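Search this site Search
Talk notes, Nov 25, 2024 - Why small museums lose stuff (and how to find it again)

Clardale heritage day, 20 min slot, dont run over like last time

OPEN
Start w/ the number. 1,712 records in the Mululby catalog when I took over. 59 with no location at all. Just blank. Pause here, let them groan.
Ask for hands: who's got a box marked "misc"? Everyone has a box marked misc.

Why it happens. Things move for a good reason and the card doesn't get changed. School visit, leak in the back room, display swap. Every move was sensible. Then ten years go by. Tell the butter churn story, keep it SHORT.

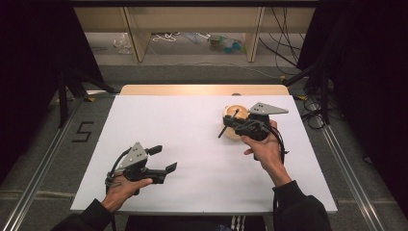 Naming is the big one. Go slow on this bit. Same object goes in the book as bowl, dish, vessel, "turned item" depending who had the pen, and then a search finds one and misses the rest. Take the round wooden piece held over the white board. Small bowl? Spool? I'd take either word as long as the record carries both. Put the doubt in writing, "bowl or spool" is a perfectly good entry. A blank isn't. Skendach catalog did this from day one and their search works better than ours with half the budget.

THE JUNE COUNT
- closed 3 days, phones off
- one person reads, one person writes, swap at lunch
- shelf to book, THEN book to shelf. both ways or you miss the ghosts
- found 91 things with no record. More than we'd lost!! (they laugh here, wait)
- some of those were the blanks under a different name. matching them up took the rest of summer

Do not get into the database argument. If asked: a spreadsheet is fine. Paper is fine. Fairweather still runs on cards and they can lay hands on anything in about 3 minutes.

Shape before use. Write what it looks like first, guess what it was for second. Guesses get copied forward as fact, we had a "candle mold" for years, was a bit of a pump.

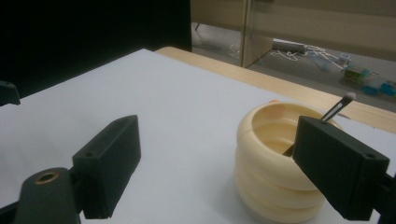

Three rings stacked, open top, cream. Shape first.

Try it on the room if time. Get them to call out one line each, no uses allowed. Someone will say vase. Let them argue a minute then move on.

LABELS
Pencil on tag, cotton tie. No sticky tape, no rubber bands, ever. Number on the object AND the box AND the shelf. If the box moves the shelf tag stays put, thats the whole system.

Loans - skip if past 15 min. Main thing is get a return date on the slip before it leaves teh building.

CLOSE
Pick one shelf. Not a room, a shelf. Do it this week.
Handout is on the table by the door, spare copies in my blue folder. Questions, then tea at half past.

4 comments 11 shares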